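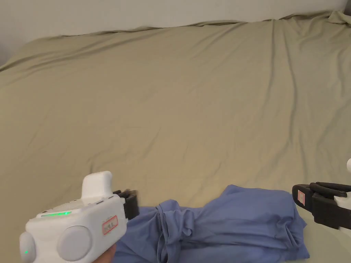 Oltell Fitted Sheet in Khaki: Four Months On

Home | Bedroom | Laundry | Kitchen | Storage | About

4 min read

I bought the Oltell fitted sheet to replace a white one that had gone gray in the wash. It cost 115 with shipping, for a wide bed, and that price is for the fitted sheet alone. Pillowcases are extra and I didn't get any. I have had it on the bed most weeks since I opened it, so I think I can say what it's like to live with.

Color

Oltell calls it khaki. I'd call it beige with a bit of olive in it, and how much olive depends on the light. By a lamp it looks warmer. If you are trying to match something that is a true tan, ask for a swatch first. The finish is matte, which I like. My last set had a shine to it that showed every body lotion mark.

The color also makes a decent background for folding clothes, which I do on the bed. A blue T-shirt shows up on it right away. Dark socks are easy to pair up too, and on my old navy sheet they were not.

Fit

The corners are deep enough for my mattress with a thin topper. Without the topper there is spare fabric, and it bunches up at the head of the bed against the wall. I push it down and it comes back. Oltell sells one depth only. Caldeira, whose sheets I used before, has 2 depths, and the shallow one fit me better.

The elastic goes all the way around and has not gone slack. No corner has popped off overnight, and that was my main complaint with the old sheet.

Wrinkles

It wrinkles. Mine has long, shallow creases across the middle, and usually a fold or two running down from the top. They are soft creases, not sharp ones, and with a comforter over them they don't matter. If you leave the bed uncovered during the day, they will bother you. I tried three things:

- Taking it out of the dryer while slightly damp and putting it straight on the bed. This works best.
- A steamer, 20 minutes for the whole bed. Good result, too much work for a sheet.
- Ironing. I did it once.

Washing

Cool wash, low heat. It lost no color that I can see. It did shrink a little the first time, which helped with the extra fabric at the head but did not cure it. There was lint on the first two loads and hardly any after that. It also catches small things in its corners in the dryer -- I have found washcloths in there, still wet.

Feel

Soft from the start, and a bit softer now. It's on the warm side. In August I switched to a thinner Zirkosard sheet for a few weeks and slept better. The rest of the year the Oltell is the one I reach for.

Where to buy

I got mine from Urkcombe. Delivery took 4 days and the box was bigger than it needed to be. They take returns on unwashed sheets only, so check the fit before you launder it.

Verdict

I'd buy it again for the elastic and the feel. I would not pay full price for a second one. If your mattress is thin, get something shallower -- the extra fabric is the one thing I haven't been able to fix.

Posted 3/11/20

We use cookies to improve your visit. By continuing to browse you accept our cookie policy. OK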